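Last updated 3/14/18

# How to sort, fold and store a season's clothes in one afternoon

This guide covers the twice-a-year changeover, when the winter things go away and the summer things come out, or the other way round. I do mine in June, later than most people, as our house is on the north side of the valley and stays cold. The method is the same whenever you do it.

Allow an afternoon for one adult's clothes. If you share a wardrobe, do one person at a time and put everything back before starting on the next.

## What you need

- A cleared floor or a bed
- Three bags or boxes for things that are leaving
- Storage boxes with lids that close properly
- Plain white paper and a thick pen for labels
- A damp cloth and a dry one
- A clothes brush
- Cedar blocks or lavender bags, if you use them

Don't buy storage boxes before you have sorted. I bought a set of six Nimier boxes one year and used two. Measure the space they have to go in first, including the height, and remember that the lid often sticks out further than the box.

## Step 1: Wash first

Anything going into storage must be clean. Marks you can't see when you put a shirt away can turn yellow over a few months, and moths go for wool that has been worn. Start the washing two days ahead so that everything has time to dry right through. A jumper that feels dry on the outside can still be damp at the seams and under the arms. Check those places with the back of your hand.

Coats and suits that can't go in the machine should be brushed, aired for a day on a wide hanger and checked for stains. Empty the pockets. Do up zips so the teeth don't catch on anything else.

## Step 2: Get everything out

Take every piece out of the wardrobe and drawers and put it on the bed. Include the things on the back of the door, the coats in the hall and whatever is at the bottom of the ironing pile. It will look worse than it did when you began, and you'll be tempted to start putting things back straight away. Keep going until the wardrobe is empty.

While it is empty, wipe the rail and shelves with the damp cloth and then the dry one. Run the vacuum nozzle along the back corners and the drawer runners. Leave the doors open for an hour.
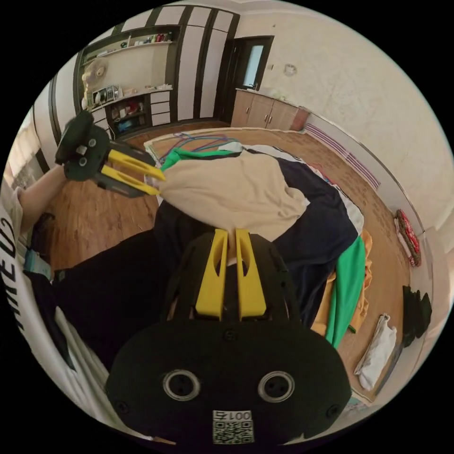
## Step 3: Sort into four piles

Pick up one piece at a time, decide, and put it in a pile. Don't fold yet.

1. **Wear now.** Fits, is in good order, suits the coming months.
2. **Store.** Fits, is in good order, wrong season.
3. **Mend.** Missing button, dropped hem, small hole. Put a limit on this pile. Mine is five pieces, and anything over that has to leave.
4. **Leaving.** Goes into one of the three bags: give away, sell, or rags.

If you can't decide on something, try it on. It takes a minute and usually settles the question. If it still doesn't, store it with a note of the date, and let it go next time if you haven't looked for it.

My neighbour Doina Petkov does this differently. She sorts by type first, so all the shirts together and then all the trousers, and only then decides what stays. It takes longer but she finds duplicates that way. If you suspect you own too much of one thing, try her order.

## Step 4: Fold what you are storing

Folding for storage is a bit different from folding for a drawer you open every day. You want as few creases as possible, and you want them where they won't show.

**Shirts and blouses.** Button the top, middle and bottom buttons. Lay the shirt face down and smooth it from the collar outwards. Fold each side in by a third, with the sleeve laid straight down the back, then fold the hem up to the shoulders in two turns.

**Jumpers and cardigans.** Fold the arms across the back, then fold once across the middle. Heavy knits should never be stored on hangers, as the shoulders stretch.

**Trousers.** Hold by the hems, line up the inside seams and lay flat. Fold in three. For wool trousers, put a rolled towel inside the fold to stop a hard crease.

**Soft or slippery fabrics.** These are the awkward ones. Pull the piece free of the others by a corner or an end, lay it down, and find both shoulder seams before you do anything else.
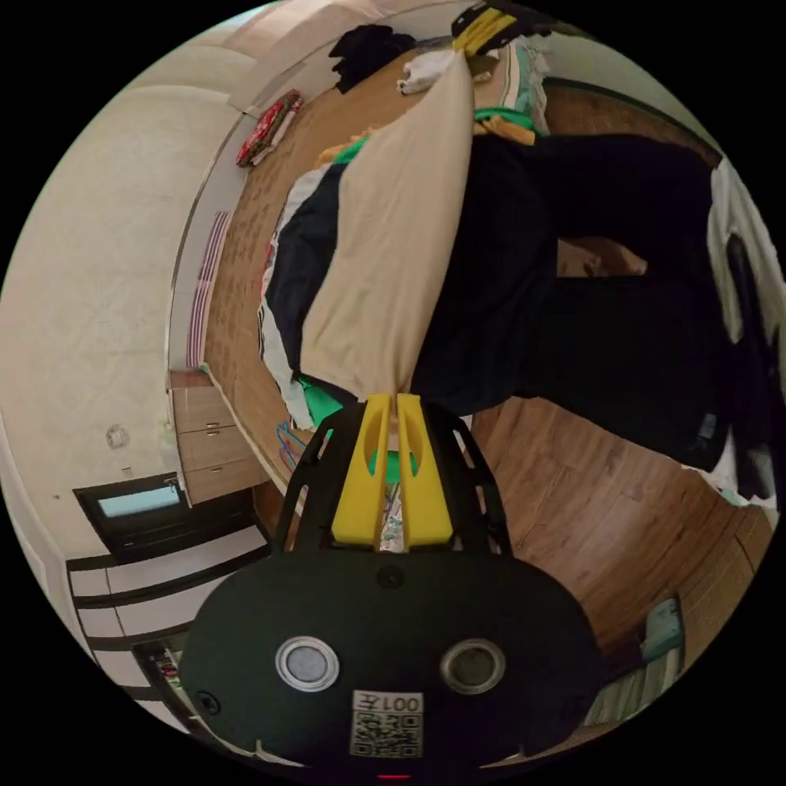

Once the seams are level, the rest tends to fall into line. Roll these pieces loosely if they won't stay folded. A sheet of tissue paper inside the roll helps with very thin cloth.

Work on a hard surface if you can. A mattress gives under your hands and the folds come out uneven. I use an old tabletop laid across the end of the bed.

## Step 5: Pack the boxes

Heaviest at the bottom, lightest on top. Fill each box to just under the lid and don't press down. Clothes that have been squashed for half a year need a lot of ironing, and vacuum bags are worse for this. I only use them for spare duvets.

Cedar blocks go at the sides, not directly on pale fabric, as the oil can mark it. Sand them lightly each year to bring the smell back. The Vindwood ones I have are on their fourth year. Lavender bags smell nice but I wouldn't rely on them alone if you have had moths before.

Label two sides of every box, so that you can read it whichever way round it goes in. Write what is in it, for example "thick jumpers, grey scarf, thermal tops". "Winter" on its own is no help when you want one particular scarf in a cold week.

## Step 6: Choose where the boxes go

Somewhere dry, dark and not too warm. Under the bed is good. The top of a wardrobe is good if you can reach it safely. Lofts and garages are often damp in winter and very hot in summer, and cardboard boxes there attract mice. If a loft is all you have, use plastic boxes with clip lids and check them halfway through the season.

Keep boxes off an outside wall by a hand's width so air can move behind them.

## Step 7: Deal with the leaving bags today

Put them in the car or by the front door before you sit down. Bags left in the bedroom get opened again. The mending pile goes next to the sewing box with the right thread on top.

## Common problems

**Musty smell when you open a box.** Air the clothes outdoors on a dry day. If the smell stays, wash them again, and wipe out the box with white vinegar and water.

**Small holes in wool.** Take everything out and check it piece by piece in daylight. Seal the wool in a bag and freeze it for two weeks, then vacuum the box and the space around it.

**Not enough hangers.** Count what you need after sorting. I had 143 before my first proper clear-out and now keep well under half of that.

**Yellow marks on white cotton.** Soak overnight in an oxygen bleach, following the packet, and dry in the sun if there is any.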